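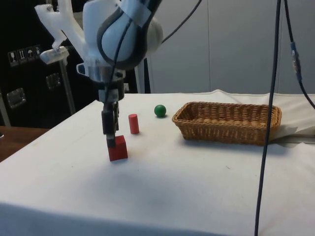 Toys, a basket and a tablecloth

Hi again! I finally got around to putting up the toy pictures, so welcome to the smallest gallery on this site. It's only 2 pictures, but I have a lot to say about old toys (you've been warned).

The red blocks are my favorites. I bought them in a mixed box from a secondhand place called Bilgin, 134 pieces for less than the price of lunch, and I spent a whole September evening sorting them on the living room floor. Cubes in one pile, cylinders in another, and then a heap of things that rolled under the couch. The reds go together really well, which I didn't expect from a mixed box. You can stand the cylinder a little behind the cube and they look like they came from the same set, and maybe they did!

The little green ball is glossy and a bit of a show-off next to them. It's also the piece I lose the most, so it gets to sit close to the basket.

And the basket, oh, I love that basket. It's woven in tan and light brown with nice low sides, so a kid can see what's in it and reach in without tipping the whole thing over. I've tried deeper ones and everything good ends up at the bottom. Erdal Kocabaş wrote to ask if it's the Loter one. It isn't, Erdal, the Loter one has handles and I gave it to my sister.

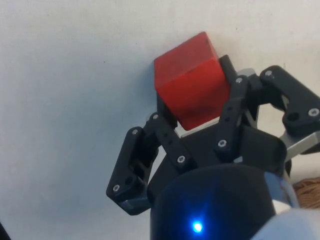 I get asked a lot if I'm going to repaint the wooden cube, and no, I'm leaving it alone. It has a small dark mark near one corner and the bottom edge is slightly worn, and you can still make out a bit of the grain through the red. I did repaint a batch of 43 blocks back in 2000 and I've regretted it ever since (they came out thick and shiny, and they stuck together all summer).

For cleaning I just use a barely damp cloth and then let everything air out overnight with space between the pieces. No soaking, please!

The blue and yellow pieces from the same box still need sorting, so they'll get their own page once I find the lid to the box.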